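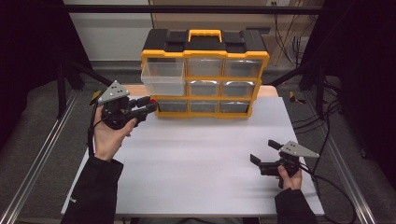 Small parts drawers, and who gets to open them

I've been putting screws away in little plastic drawers my whole adult life and I have opinions about them. So when I decided to review the black and yellow nine-drawer organizer, I wanted to ask the other question too, the one everybody in our shop brings up over coffee: could a machine do this job yet? Sorting, putting away, fetching the right washer. It's the dullest chore we have and I'd hand it over tomorrow.

First the box itself, for those of you who only want to know whether to buy one. It's good! The handle on top is comfortable, the clear drawers let you see what you've got before you open anything, and the yellow trim means I can find it on a messy bench. I paid 12 dollars at the Dullow swap meet and would have paid more. My one gripe is how light it is. When it's empty, a stiff drawer will drag the whole thing toward you, and I end up holding the top with my other hand without thinking about it.

Which brings me to robots, because that second hand matters a lot. A person pulls, feels the box start to slide, and steadies it. A gripper has to be taught that. Two of them working together is the sensible way to go, and having people do the chore with hand-held grippers first, so there's something to learn from, makes sense to me. I tried a pair of plain mechanical grabbers at home to get a feel for it and wow, it's humbling. I did 10 drawers and swore at most of them.

The front edge is the hard part. There's a thin clear lip on each drawer and you've got to catch it without squeezing the neighbors. Clear plastic is also a pain to see, even for me, and I have new glasses. Something small and beige at the bottom of a smoky drawer could be nearly anything.

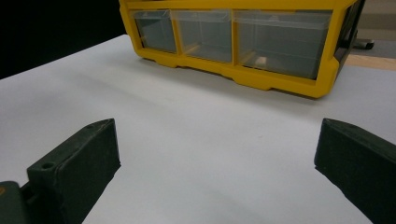

So, can a machine do it yet?

For opening and closing, I'd say pretty close. For picking one tiny washer out of a full drawer — no, not at my bench, and not at a price I'd pay. I'd give the organizer four stars and the robot helper two, with a promise to look again in December.

If you buy the box, put something heavy in the bottom row. You'll thank me, and so will whatever opens it after you.

161 shares · 3 comments

Issa Sabbagh
Mine slid right off the bench the first week. Rubber shelf liner underneath fixed it.

Catríona Ó Riain
Two stars is generous. I'll believe it when one can tell a metric nut from the other kind.

Rawan Zoubi
Do the drawers come all the way out, or is there a stop at the back? I like to dump them on a tray.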